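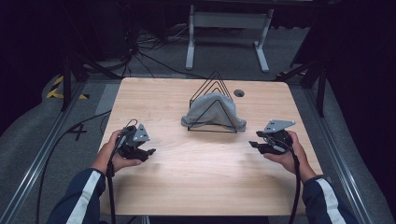
Friday, July 18, 2025

Groltden bass, bridge and setup, second day

Best day on this one so far! Cut the treble foot of the new bridge down again and finally got both feet sitting flat on the top, no light under either. Soundpost moved a hair toward the center. The low E used to bloom late and then hang around like a bad guest; now it speaks right under the bow and pizz is huge. I played the walking line from the Darwish tune for far too long just to hear it.

Strings: took off the old Nekis set and put on the Kollora mediums. Brighter on top, a little stiff under the left hand, but I'd give them until August before judging. G string still has a slight buzz high up the neck. Fingerboard relief looks fine, so I suspect the nut slot. Check before planing anything!!

Pickup test through the small amp, room mic up as well. There's a bump at 80 Hz that came and went with the amp's position, so some of it is the room. Also a thin whistle near 426 Hz on long bowed notes, only with the pickup under the bass-side wing. Moved it to the treble side and the whistle dropped way down (lovely arco tone there too).

To do: nut slot, tailpiece cable 2 mm shorter, then record the same two choruses again with the amp off the floor. Leave it tuned to pitch over the weekend.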